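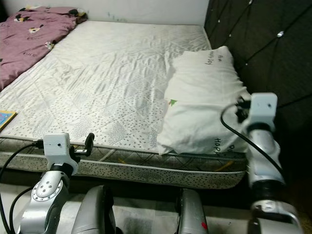
Thierry Arnaud

Bed cell, left wrist cable again. We run a two-arm unit on bed making and pillow placing, and I look after the hardware on it. The left wrist module drops off the bus every so often, always when the arm comes up over the front edge of the mattress and the wrist rolls outward. The arm holds position, the gripper stops answering, and I have to power cycle that side. The right one has never done it. Same module, same firmware, same cable part number from Lazăr.

Done so far:
- reseated both ends of the left cable
- swapped the wrist modules left to right (fault stayed on the left)
- new cable, lasted 400 cycles, then the same fault
- checked the joint cap screws, all tight

The left cable comes in from the side and curves up into the module. The right one has a loop down along the arm. I set them up that way when we moved the unit closer to the bed and I wanted the left side out of the way of the blanket. Is the routing enough to cause this, or should I be looking at the arm harness?

----

bszekeres

Routing. Your right side has slack that moves with the wrist and the left one doesn't. Put the same loop on both and run it again before you open anything up.

How long is the free part between the last clip and the connector?

----

Thierry Arnaud

Short. I'd have to measure it. The last clip is below the elbow, so most of the bend ends up right at the module.

----

Ifeanyi Yusuf

I don't agree that it's only slack. We had the same symptom at Jedcombe with plenty of loop on both sides. It was the socket on the arm side, not the cable. The pins had spread a little and the connector could rock when the wrist rolled. A new cable fixed it for a while every time, same as yours, and then it came back.

Swapping the modules doesn't test that socket. Take the connector off and try the fit with a new plug. If it goes in with no resistance, change the socket.

----

bszekeres

Sure, but why did the pins spread? A tight cable pulls on the connector every time the wrist rolls. If he changes the socket and leaves the routing alone he'll be doing it again in August.

----

Ifeanyi Yusuf

Ours had a loop and still spread. I'm saying check both.

----

irenf

A loop is fine but watch where it hangs. With bedding you get a corner of a blanket or a pillowcase into it and then the arm drags the whole lot. We went to a smaller loop and a soft sleeve over it, with a hook and loop strap at the forearm and another just behind the module. Don't use zip ties there. The sharp end catches on quilted fabric and someone overtightens them sooner or later.

----

Duangjai K.

What's your standoff from the mattress? The bodies look close to the bed to me. If you are that near, the elbows have to fold up more to get over the edge and the wrist ends up working near its roll limit. Backing off the base by 50 mm took a lot of load off our cables. We re-taught the pillow positions afterward, which took a morning.

----

Thierry Arnaud

We're close because of reach. The pillow has to go up against the headboard and the right arm runs out if I back off. I could try half of that.

Measured the socket fit tonight with a new plug. The left one is looser than the right. Not by much but you can feel it. So Ifeanyi may be right on that part.

----

bszekeres

Both then. Change it and fix the clip.

----

Thierry Arnaud

Update, 05/01/2019. New socket on the left, last clip moved above the elbow, cable looped like the right side with a sleeve and two straps as irenf described. Base left where it was. 2,000 cycles on the blanket and pillow routine with 3 stops, all of them from the gripper missing the blanket fold. No bus drops.

I can't say which change did it because I did them all at once. Next service I'll check the socket fit again with the same plug, and I've written that on the cell sheet.

----

Ifeanyi Yusuf

Check the right one too while you're in there.

----

irenf

What sleeve did you end up with? The braided one we get from Hovwood frays at the cut end unless you tape it.

----

Thierry Arnaud

Braided, and yes, it frays. I put heat shrink over both ends.

We use cookies to keep you signed in and to remember your forum settings. By continuing to use this site you accept our use of cookies. Accept | Learn more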